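The Room Came With Two Tables

I had been told that the big room at Judel was the best-thought-out shared workspace in town, and I had been told it by the people who rent it out. So when the woman who fitted the place out agreed to talk, I brought a list of doubts and a thermos, the coffee on the ground floor being another thing I'd been told about.

She asked that I leave her name off. She still takes jobs from the same landlords, and she wanted to be able to say what she thought of ceilings. We met at two in the afternoon, in April, and she was late because the freight elevator was being used by somebody's filing cabinets.

My first question was whether anybody needs a designer for a room with white walls.

"No," she said. "They need somebody to stop them from buying things."

It was a good answer and I distrusted it right away. People in her line of work have been selling less for years now, and the invoices haven't shrunk. I asked what she had stopped them from buying. A living moss wall, she said. A swing. A set of 14 beanbags that Grastton, the furniture supplier, had thrown into the quote at what they called a partner rate. "You sit in a beanbag once. Then you're 40 and you need help."

What they did buy was tables. The ones she likes have white tops and black metal legs, and she can go on about them longer than I'd have thought possible. I put it to her that they look like every other office table sold in the past ten years.

"They do. That's why you can get a second one when the first one's wrecked."

But white shows everything, I said. Coffee, ink, the edge of a box somebody slid across it.

"White shows everything and then somebody wipes it. Dark wood hides it and then you put your sleeve in it." She claimed to have had this argument with every client she has ever had. I'm not sure she has won it as often as she thinks. My own kitchen table is white and I have spent a good part of my adult life with a sponge in my hand.

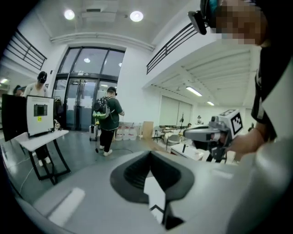

The floor is gray, and I wanted to know who had chosen that. In my experience a gray floor gets picked by whoever is last to leave the meeting. She laughed, but she didn't really deny it. The landlord had wanted something that looked like oak. She had wanted something that didn't look like anything.

"A floor that's pretending to be something else gets tiring," she said. "You notice the pattern repeating. Once you've seen the same knot twice you can't stop seeing it."

I said that most tenants never look down. She said that most tenants never look anywhere for the first month, and after that they complain about all of it at once.

We got onto the matter of things that stand up. Boards, panels, screens, all the upright stuff that collects in a shared room. Her original plan had these hung on the walls. They ended up on tables, at angles, where the people using them wanted them, and I asked whether that counted as a failure of the plan.

"It counts as people working," she said.

It also counts as a plan that didn't hold, I said. There was a pause here that I have shortened.

"Okay. Yes. I drew a rail along one wall and I was very proud of the rail. It cost money. If I did it again I'd skip the rail and buy heavier tables." She had the rail made by a shop called Sârbu, who do good metalwork and charge for it, and she'd rather I didn't print what they charged. I'll say that it would have bought a lot of tables.

This was the point where I started to like her, which is a hazard in these interviews, so I moved on to the ceiling.

I have a long-standing problem with what has happened to ceilings. They used to be finished. Now you rent a floor in a converted building and you look up and there's the ductwork, and you're told it's honest. Her ceiling is at least white. It has round recessed lights in one part and rectangular fluorescent fixtures in another, with ribbed metal panels up there too, and a long black slatted vent that I would have painted. I asked if there had been a decision behind all that or just three different electricians.

"Two electricians," she said. "And one decision, which was to stop spending."

The round lights were the ones she wanted. The rectangular ones were in the building already and they worked, so she left them. She says the light they throw is flat and a bit ugly and very good for reading a label or finding a dropped screw. The round ones are kinder to faces.

"You want a bit of both. If it's all flattering, people can't see what they're doing. If it's all tubes, they go home at three."

I told her this sounded like a reason she'd thought of afterward. She said most good reasons are. She wouldn't be drawn on the vent, except to say that she had asked for it in white and that black was what came on the truck.
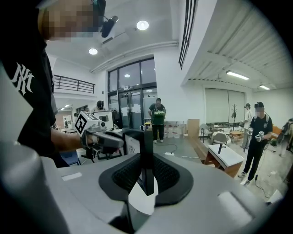
Then there's the mezzanine. I had saved it for late in the conversation because I expected a speech. Landlords love a mezzanine. It photographs well, it has a railing, it lets them use the word "volume." I have never met anyone who got any work done on one.

She surprised me. "I'd have walled it off," she said.

The balcony was there before she was, with its dark metal railing, and the owners wouldn't hear of losing it. Her objection is noise. Somebody takes a phone call up there and everyone on the floor below learns about their knee surgery. She wanted glass. She was given a plant budget. I asked whether plants do anything for sound and she said that 1000 of them might.

The corridor underneath is another matter, and she defended it more than I think it deserves. It's a corridor. It has lights in the ceiling and a doorway. She talked about how you come out of a lower, narrower space into a bigger one and your shoulders drop. I said mine hadn't. She said I'd been carrying a thermos.

I asked about chairs, and she got careful. There had been a trial of a chair from a company called Rameda, and it had not gone well, and there had been letters. What she'd say was that she picks chairs by sitting in them for a whole morning with work to do, and that she no longer reads brochures. She likes dark blue for a seat. Black ones look like a waiting room to her, and red ones make people think of a diner. I said dark blue looks like black once you're a few feet off. "Then you've got the best of both," she said, and I wrote it down, and I still don't think it means anything.

What about storage? I had been waiting to ask, because storage is where these rooms give themselves away. Everyone draws the open floor with the sun coming in, and no one draws the place for the boxes. She admitted hers was too small by half. She had figured on people who carry a laptop and go home with it. What the room draws is people who stay all day, people who spread their things out on tables and would like to find them there in the morning.

"I got the users wrong," she said. "I had in my head someone writing emails."

I asked if she'd told the landlord that. She had, in writing, along with a drawing for a wall of deep shelves at the far end. The answer was that shelves would spoil the openness. So the boxes go under the tables, which is the one advantage of thin metal legs that she hadn't put in her pitch.

By then the light was going and she wanted to get to her car. I had one left, the question I ask everyone who does up rooms for other people, which is what they'd do if the client handed over the keys and went away for a year.

"Nothing for six months," she said. "I'd watch where they put the tables."

And then?

"Shelves. Glass on the balcony. Paint that vent."

I reminded her that she'd told me she didn't mind the vent. She said she had told me nothing of the kind, and I checked my notes, and she was right. She had only told me what came on the truck.

She was still waiting for the elevator when I took the stairs.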